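Minutes of the software working meeting
Watel project, held at the Follurdale office, Aug 6, 2018

Present: the control, perception and planning people, plus the two from tooling who joined after the coffee break. Apologies were received from the Zeng side, who will read these minutes and send comments by post or by shouting down the telephone, whichever suits them.

1. Minutes of the last meeting

Agreed, with one correction. The planner timeout was written down as 600 milliseconds and should have read 300. Thank you to the person who spotted it, as the wrong figure had already found its way into a configuration file and was making everybody feel rather optimistic.

2. Control

The new jaw controller is merged and running on the bench. The long discussion last time about smoothing was picked up again, and we spent longer on it than the agenda allowed, but it was a good-natured talk and worth having. The filter stays in for opening and closing, and comes out for the last part of a grasp, where the delay was doing more harm than the noise. Control will write this up on the wiki before September.

There was also a question about whether the jaw width should be reported from the encoder or from the camera. Both are logged at present and they don't always agree. We keep both for now, and tooling will add a plot showing the two side by side.

3. Perception

Most of the afternoon went on this item. The segmentation model from Ultitz does very nicely on plain worktops and much less nicely in people's homes, where the surface underneath has as much going on as the things lying on it. On printed cloth it likes to offer us flowers as graspable objects, quite confidently, and the planner then politely goes and plans for them.

We talked through what a table like this one asks of the model. The tissue pack is plastic-wrapped and has a cartoon on the front, the rolled towel with its rubber band lies over part of the packet with the red characters, and the finger pads are blue on a cloth with blue blossoms. 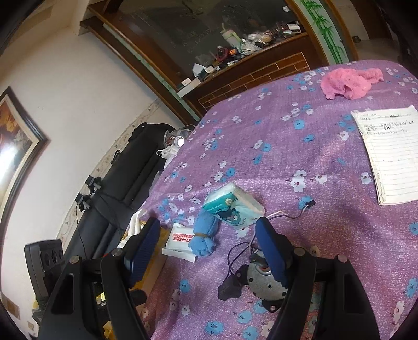
4. Planning

Following on from the above, planning asked for a proper confidence value with each mask instead of a plain yes or no. Perception is happy to provide one, provided it is understood that the number will need tuning and shouldn't be treated as gospel in its first week. A threshold will be set jointly.

Approach direction was discussed for soft things such as towels. The present rule always comes at the short side, and for a rolled item that is sometimes the worst choice. Two alternatives were sketched on the whiteboard. Planning will try both in replay and bring the results.

Thin wires remain unsolved. The depth map loses them and so the collision check never hears about them. For the time being the planner will keep a wider margin around any object labelled as having a cable - a blunt measure, but everyone could live with it.

5. Tooling

The replay viewer now opens a long recording in some 8 seconds, which got a small round of applause. Labels can be edited in place. Undo works for masks but not yet for object names, so please be careful when renaming.

6. Actions

Control: wiki page on the filter change.
Perception: confidence value per mask, and a set of patterned-cloth recordings for the regression tests.
Planning: replay comparison of the two approach rules.
Tooling: jaw width plot, and undo for names.

7. Any other business

The build machine will be down for a disk change one evening this month, and a message will go round beforehand. Next meeting in September, same room.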